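Kutora is a two-arm test bench for comparing robot grippers, built by Nikolaidis and in use since October 2021. Both arms ride on a single aluminum rail inside an enclosure, so that two grippers can be tried on the same objects under the same conditions.

The bench was designed by Ghizlane Ouali and Sorin Perić. Its best-known test, the card task, uses plastic cards and a card holder. Thin, flat items are hard to lift from a tabletop, and a gripper is scored on picks, drops and double picks. A full comparison runs to 3,000 attempts.

The first results were published on Jan 31, 2023. Arben Petkov later added a shorter version of 325 attempts, meant for checking new fingertips or a change of controller. 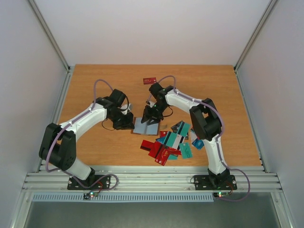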